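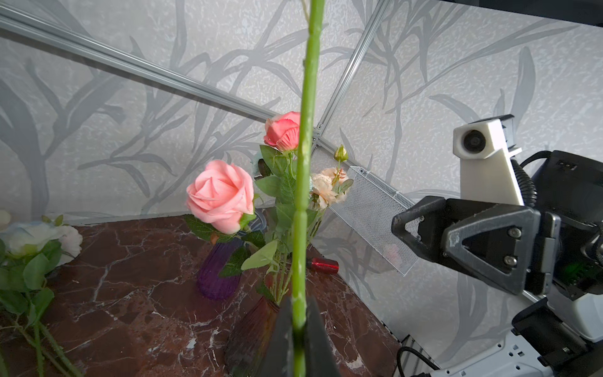 Flower stem held in the gripper fingers of the Geum two-arm cell.

Geum Two-Arm Tabletop Cell — Set-up and Care

The Geum cell is supplied by Pliltstead for handling trials with light, irregular objects. It comprises two robot arms fixed to a common front rail, with a parallel gripper and a wrist camera on each arm. The work surface is enclosed by an aluminium extrusion frame. Artificial flowers and glass vases are the standard working set for new installations.

Preparing the work surface

Vases are to be placed within reach of both arms before power is applied. Loose stems should be laid with the blooms towards the back wall and the cut ends towards the front rail. The marble surface is to be wiped with a dry cloth; polish must not be used. Printed wall coverings may be replaced by the customer, provided the new covering is matt.

Checking the grippers

Finger alignment is checked with a single stem held upright over the mouth of a vase. The second gripper remains open during this check. Should the stem lean between the fingers, the finger screws are to be slackened, the fingers squared and the screws tightened again. Finger pads are replaced after 1,000 hours of operation, or sooner where wear is visible. 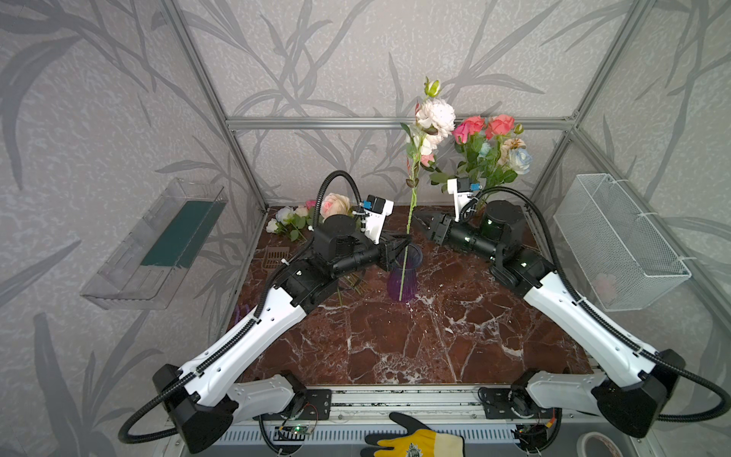
Cables and wrist cameras

Cables must be left with a free loop at each wrist — a cable drawn tight will in time work loose at the connector. Camera lenses are cleaned with the cloth provided. Camera position is checked every 300 hours and after any collision, however slight.

Before restarting, both arms are to be brought clear of the vases and the status light on each wrist confirmed as green. 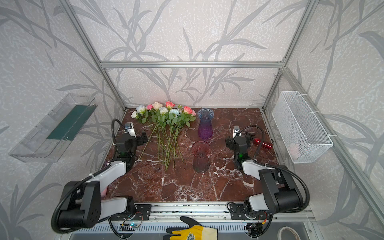

Spare parts and servicing

Finger pads, order no. 496
Service interval: 18 months
Service centre: Nurkarau
Spare parts store: Prallcombe

Requests for a service visit should be addressed to Lucinda Ostrowski, Equipment Support, and should state the serial number of the cell and the date of the last camera check.

Page revised 2020-12-17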